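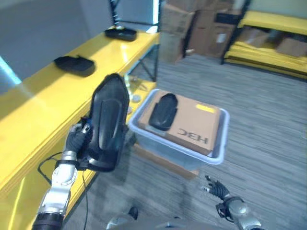

Slavica Todorova wrote to me after my last post and said I should quit fighting bedtime and move dinner up instead. Her three were all asleep by eight once she started eating at five, she said, and she got her evenings back.

So we tried it for most of January. Dinner at five means I start cooking at 4:15, when my son is doing his reading and my daughter wants help with everything. The first week was rough. I made the same pasta four times.

By the second week they were in bed 40 minutes earlier. They also wanted a snack at seven, so now there is toast – or a banana if we're out of bread.

My husband gets home at six and eats his reheated. He says he doesn't mind. I'd like us all at the table at least twice a week, so on those nights we go back to the old time and everyone is up late.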